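How to Get Marker Off a White Desk

A matte white desktop shows every stroke of a dark marker, and the usual mistake is to start scrubbing hard right away. Most ink comes up with a damp cloth and a little patience. What stays behind can be treated with rubbing alcohol.

You will need a soft cloth, warm water, dish soap, rubbing alcohol and a dry towel. Any color of cloth will do as long as it doesn't shed dye. Wash a new one first.

1. Clear the desk and wipe off dust and crumbs.

2. Wet the cloth, wring it out well and bunch it into a pad. Start at one end of the marks and work toward the other, pressing flat.

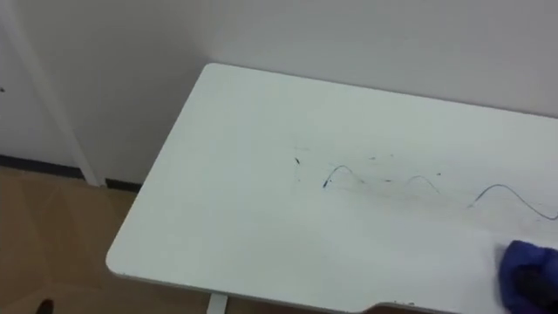
3. Turn the pad to a clean side as soon as it picks up ink. A loaded cloth drags color across the surface and leaves gray streaks that are harder to see and take longer to remove than the line you started with.

4. If the lines are still there after two passes, add a drop of dish soap to the cloth. Rinse and go over the area again.

5. For stubborn spots, test the alcohol under the edge of the desk. If the finish doesn't turn dull or sticky, dab it on the ink, wait 19 seconds and wipe. Keep the window open.

6. Go back for the dots and specks. They are easy to miss until you look at the desk from a low angle.

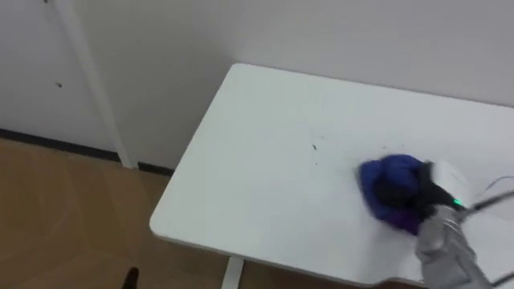
Words by Erdal Avcı | Desk & Table Care

7. Wipe everything once more with plain water and dry with the towel. Skip scouring powder and rough pads, which can leave shiny patches on a matte top.

Filed under: Cleaning > Stains > Ink and Marker

Comments

skinddale_mom: Soap did nothing on mine but the alcohol got it in one go. Thanks.

R.B.: Does this work on a painted desk?

Erdal Avcı: Water and soap, yes. I'd leave the alcohol off paint.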